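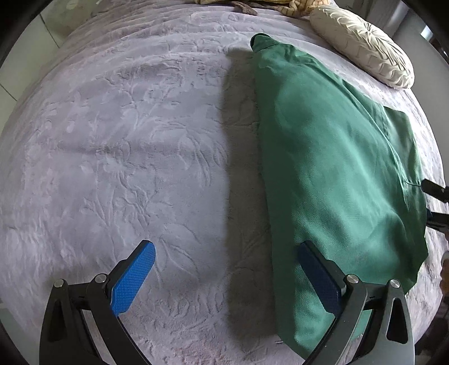
Figure 2. Folding task on a bed, seen from the camera of one Sornen hand-held gripper. The green garment is already folded lengthwise; the fingers of a second gripper are at the far right.

4.2 Recording with the Sornen kit

The kit under review is sold by Lachance as a pair of hand-held grippers, each with its own camera, together with the Jiritz software for sorting the recordings. We bought one kit at the normal price and used it during August in the Fletmont test flat. The seller had no part in the planning of the trials and did not read this section before submission.

We selected garment folding because it asks much from the fingers. Cloth is thin, it slides, and it often hides its own edges. In Figure 2 the garment lies on a plush blanket with a raised leaf pattern, and a long shadow falls beside its left edge. We consider such a background harder than the plain table which is used in the seller's guide. The pattern gives many false edges, and the software must separate these from the real border of the cloth.

In total we recorded 1955 attempts, of which 1879 were accepted by Jiritz without manual correction. The remaining attempts were rejected mostly for lost tracking, which occurred when one hand was moved quickly over the other. We did not repeat them. A smaller set of 617 attempts was labelled by hand, and it is used for the comparison in Section 5.

The view of the camera is very wide. For two-handed work this is a clear advantage, as the other gripper can stay visible even when it is near the side of the bed. The cost is a strong bending of straight lines toward the borders, and the corners of the picture are black. The correction tool in Jiritz removes most of the bending, but it also cuts away part of the side view. We therefore kept the uncorrected pictures for training and used the corrected ones only for measuring fold length.

The gridded pads on the fingers held woven cloth well in our trials. With knitted items we had more slips, and the operators needed to close the fingers with more force. Pad wear was not studied.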